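# The Long Way Around a Soft Object

The software team at Tatedel keeps a list of things its planner can't do. It is a plain text file, and when I visited in November it had seven lines. Cables were on it, and wet cloth, and anything with a zipper. Line four read "thin, flat, bends, lying on a table," and it had been there longer than the others.

Sun-ja Shin wrote the first version of the planner and still reviews most changes to it. She explains the fourth line by starting with what does work. A mug is easy. Once the cameras have found it, six numbers tell you where it is and which way it is turned, and every point on the mug follows from those six. The planner picks a grasp, checks the arm's path for collisions and goes. If the mug moves, the numbers change and the planner starts over.

"A sheet of rubber doesn't have six numbers," she says. "You pick up one corner and the other three do whatever they like."

The usual answer is simulation. The team spent most of a year on one, called Fosau, which treated a flat item as a mesh of small springs and tried to predict how it would droop, fold and drag. It ran well for stiff cardboard. For anything softer, the result depended on how much the bottom face stuck to the table, and that changed from one table to the next. Fosau is still in the repository. Hatem Hamdy uses it to test the collision checker, and he says it is good at that.

What replaced it is a system called Stindex, and the change was less in the planner than in where the planner gets its ideas. Stindex learns short motions from recordings of people doing the same task with hand-held grippers. The grippers have fingers much like the ones on the arm, so the software doesn't have to guess how a human hand would translate. Printed markers on the grippers help the system work out where each one is and how it is turned, and a view from head height supplies the rest: where the table ends, what is standing on it, which hand is doing the work and which is waiting.
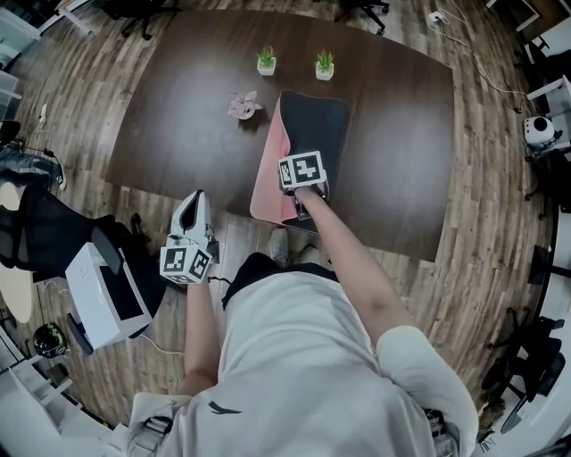 The first batch was 239 recordings, and Soo-ah Jang threw out a good part of them. Her job is the tooling between the raw recording and the training run, and she is frank that this is where most of the project's time has gone. A marker block is only useful while a camera can see enough of it. When a wrist turns too far, the pose estimate can jump several inches between one video frame and the next, and a model trained on that will learn to jump too.

Her first fix was a smoothing filter. It hid the jumps and also rounded off the quick, small pull that people make when they peel a corner away from a surface, so the trained motion slid along the top of the mat and closed on air. She took the filter out and wrote a checker instead. It compares the marker pose with the motion sensor reading inside each gripper, and where the two disagree by more than a set amount, it cuts the recording at that point and keeps the good pieces on either side.

The checker also flags time. Each gripper has its own clock and so does the head camera, and they drift. An offset of a few hundredths of a second is harmless when someone is reaching across a table and ruinous when the fingers are closing. Jang lines the streams up using a tap that the wearer makes at the start of each session, then again at the end, and spreads the difference over everything in between.

After two more months of recording, and with the checker in place, the team had 618 usable pieces. That was enough to train on.

Stindex does not run the arm by itself, and Shin is firm on that. The learned part proposes a motion a little over one second long. The old planner then treats it like a suggestion from a new employee – it checks joint limits, looks for anything in the way and either passes the motion on, bends it slightly or refuses. Refusals are logged with the camera view that caused them. Reading through those logs is a morning job, and it rotates.

Many of the early refusals came from clutter. People working at a table steer around a plant or a cup without thinking, and they will happily pass an inch from it. The planner had been set to keep three inches clear of everything. Hamdy made the margin depend on speed, so that a slow arm may pass close and a fast one may not, and refusals dropped sharply in the next week's log.

The second arm caused a different sort of trouble. In plenty of recordings one hand does nothing for long stretches. The person simply holds it out of the way. The model copied this faithfully, down to the small sway of somebody standing still, and the idle arm on the robot spent its time wandering over the edge of the table. For a while the team masked out any hand that wasn't gripping. Then the robot lost the habit of bringing the second hand in early, before it was needed, and two-handed folds began to fail. The current version keeps all of it but adds a label for each hand – working, coming in or parked – and the controller holds a parked arm fixed.

I asked to see the test. It is run on a bench in the next room, with a script that calls for a flat item to be picked up by a corner, turned over and set down square. The team does 1000 attempts before any release, spread over several weeks and several operators. Shin would not give me the success rate for print. She did let me sit through an afternoon of it.

The failures were duller than I had expected. Sometimes the fingers came down a little high and missed the edge. Once the mat turned over well and landed crooked, and the arm spent a long time nudging it toward straight, each push undoing part of the one before. Jang opened the log for that attempt and found that perception had swapped two corners of the mat. With both sides nearly the same length, it had been trying to straighten toward the wrong answer.

She has a fix for that in review, one that carries corner labels over from the previous moment instead of finding them fresh each time. Hamdy has asked what happens when the mat is folded and a corner can't be seen at all. They were still talking about it when I left, and line four was still in the file.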